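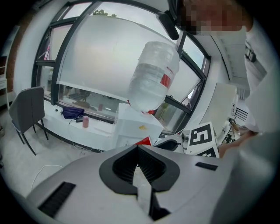
Ok, a few people asked how it's going at work since the automation thing started, so I'm doing a thread instead of answering the same DM over and over. Long one, sorry. 1/

Background for new followers: I work at Bestell. We pack and ship refill orders for small labs and clinics. Boring stuff, tubes and caps and labels. I've been on the packing side for years and I like it, mostly because of the people. 2/

Last July management brought in a system from a company called Wutico. Two arms at the sorting station, a new label printer, and a scheduling program named Jisham that decides who goes where. We all call it Jish. It does not deserve a nickname but it got one. 3/

The arms sort, we check and pack. Before, we did all three. On an old-style shift our line got 1,000 boxes out if things went well. Last week our best shift was 1,225. So yes, the number went up, and yes, they put it on the screen by the break room in giant green digits. 4/

What the screen doesn't show is that my day is totally different now. I used to walk all over the place. Now I stand at one bench and the work comes to me. My feet are happy. My neck is NOT happy. I asked for a taller bench in the first month and got it five months later. 5/

Also I miss the talking! When we all sorted together you'd hear about everybody's kids and cars and terrible landlords. Now there are three benches with a lot of floor between them, and you kind of have to shout. So people just put headphones in. 6/

Amber Vandenberghe (my shift lead, she said I could use her name) noticed it too. She got us a second short break where all three benches stop at the same time. Jish had us on staggered breaks because it's "more efficient" – well, it can stagger somebody else. 7/

The shift after she changed that, we did 1,091. Not the record, perfectly fine, and people were in a way better mood. I wish moods went up on the screen. 8/

Now the part everyone asks about: did anybody lose their job? There were 13 of us on the line before and nobody got fired. But two people left on their own and they weren't replaced, and I don't think they're going to be. I have feelings about that and I still haven't sorted them out. 9/

Pay: I went up a step after I took the training. It was four afternoons of learning how to clear a jam, re-teach a pick spot and fill out the stop log. The trainer was Anatole Picard and he was great. Super patient, drew everything on paper first, never once made me feel dumb for asking again. 10/

The training should've come BEFORE the arms did, though. For the first six weeks, every time something stopped we had to call Vermeulen, the service people, and wait. I read an entire mystery novel standing up. It was not a good mystery novel. 11/

These days I fix most stops myself in a couple of minutes, and I'll admit I'm kind of proud of that. My mom tells people I'm "in robotics." Mom, I clear tape out of a roller. 12/

Things I'd ask for if your place is about to do this: who gets trained and when, in writing. Whether the breaks are set by a person. What happens to open spots when someone leaves. And get your bench height request in on day one, trust me. 13/

Somebody replied asking if I'd go back to the old way. I don't know! On a heavy day, no way. On a slow day when I'm watching caps go by and can't hear a single human being, maybe a little. 14/

Oh and for the person who asked – yes, they're still hiring for nights, but it's listed as "line technician" now. Same door, same lockers. Ask about the step raise in the interview, they won't bring it up. 15/

Going to eat something. I'll answer replies after dinner.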